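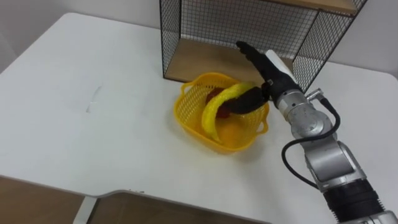

Toddler refuses every fruit except banana, now refusing banana

plumtree_jo
7/19/18
ok so background. My son is 2 and for most of the spring he ate bananas like it was his job. Breakfast, car, bath once. Everything else got thrown. Pears, melon, berries, the pouches, all of it. Fine, I thought, at least theres banana.

Then last week he just quit. Looks at it, says "no nana," hands it back. If I peel it he cries. If I don't peel it he cries. He still wants to hold one in the stroller, just won't put it in his mouth.

So now it's zero fruit. He eats pasta, cheese, eggs if I'm lucky, peas (frozen, still frozen). Drinks milk. Poops ok for now but I can see where this is going.

Do I keep offering? Stop for a while? My MIL says hide it in muffins and my sister says hiding food is lying. Need opinions from people who aren't related to me.

dustpan
Stop offering for two weeks. Don't mention it. Don't buy them even. Mine did this with yogurt and the more I pushed the worse it got. Came back on her own like nothing happened.

Mrs_Okra
Disagree with stopping. Keep putting it on the plate, tiny piece, say nothing. If it vanishes from the house it turns into a new food again and you start over from scratch. That's what happened with us and eggs. Took until the next February to get eggs back. February!!

dustpan
Or your kid just didn't like eggs

Mrs_Okra
He ate 4 this morning so no

ctzanetos
Mom of twins plus one here. Check the ripeness. Sounds dumb but my boys would only eat them barely yellow, a bit green at the stem even, and the second there was a speckle it was over. Summer kitchen, they go spotty in a day and a half. We thought it was a phase for weeks and it was just the heat.

Also cut them different. Coins, not the whole thing. Whole banana breaks in the middle = end of the world in this house.

- Chrysoula Tzanetos

plumtree_jo
omg the breaking thing. YES. It broke in the car the day before all this started. He screamed the whole way home from my mom's. I didn't even connect it.

ctzanetos
There you go. Broken banana grief. Give him the coins

halfpint77
Peas frozen solid is a fruit-ish vegetable moment, take the win. Try frozen mango chunks or frozen blueberries cut up, he might be teething in the back and want cold. Two year molars are brutal. Is he drooling? chewing his shirt?

plumtree_jo
Chewing shirt collar yes. Every shirt has a wet ring on it. Drool not so much.

halfpint77
Molars. Banana is mushy and sticks up there, would annoy me too. Freeze the banana coins on a tray, then into a bag. Let them sit out a few min so they're not rock hard. Don't hand him the big rock hard ones, choking.

gus_in_the_garage
dad here. hide it in the muffins. who cares. its a muffin. Two ripe bananas, egg, oats, bit of oil, bake till not wet. He's not going to sue you

Mrs_Okra
My issue with hiding is when they find out they quit the muffin too. Then you've lost banana AND muffin.

gus_in_the_garage
how does a 2 yr old find out. does he read the recipe

Mrs_Okra
They taste it Gus

gus_in_the_garage
then its not hidden. then he knows its banana and he's eating it. sounds like we solved it

sunnyside_apt9
lol

Not hiding but letting him help worked for us. Mine mashed it with a fork, dumped the oats in, and then he wanted to eat "his" batter, (kept the egg out until after he was done licking). No pressure, he just had it all over his hands anyway. I call them banana muffins right to his face. He's fine.

wrenna_k
Anyone else's pediatrician just shrug at this? Ours said look at the week not the day. I wrote it all down for one week and it was way better than I thought. He'd had like half a peach off the floor, some applesauce at daycare, raisins from another kid. I was counting that as nothing.

I'd ask yours though if the pooping changes. With all that cheese and milk keep an eye on it. How much milk is he having?

plumtree_jo
Too much probably? Cup when he wakes up, one at nap, one at bed, and sometimes one in between if he asks. So 4 on a bad day.

wrenna_k
That could be a chunk of it right there. He might just be full. I'd drop the in between one first and see, and ask the dr how much he should be getting. Ours cut back at that age and she started eating actual dinner. Water in the same cup, she complained for a bit and then didn't.

dustpan
+1 on the milk. Missed that in the first post. That'd be my first change before any of the fruit stuff.

Mrs_Okra
Ok we agree on something. Somebody mark the calendar

lorraine_b
Don't do what I did which is buy every kind of fruit at once and line it up. I spent stupid money on raspberries. He licked one. My husband ate the rest standing at the sink.

One new thing next to stuff he likes, small, and YOU eat it too. Mine only ever wanted what was on my plate. Still does and he's in first grade

plumtree_jo
Update bc people always leave without one. Cut the middle milk. Did coins, not spotty, on the plate with his peas. Day one nothing, day two he stacked them. Today he ate one and fed one to the dog. Then asked for "more nana cold" so I tried the frozen and he had a few after they softened up.

Didn't do muffins yet. Gus I promise I will, it's just too hot to have the oven on.

gus_in_the_garage
do them at night. or pancakes, same batter pretty much, more egg

halfpint77
COLD. told you, molars!!

Mrs_Okra
Feeding the dog counts as interest, I'll allow it. Keep the pieces small and don't clap when he eats it. I clapped once. Big mistake.

dustpan
still say it would've come back on its own but glad he's eating

ctzanetos
Yay!! Now he'll want only coins until he's four and then he'll cry because you cut it. Ask me how I know. Anyone have something for a kid who eats the middle of the strawberry and leaves the outside? Asking about the youngest, I'll start a new thread if that's better

lorraine_b
New thread pls, I have so many thoughts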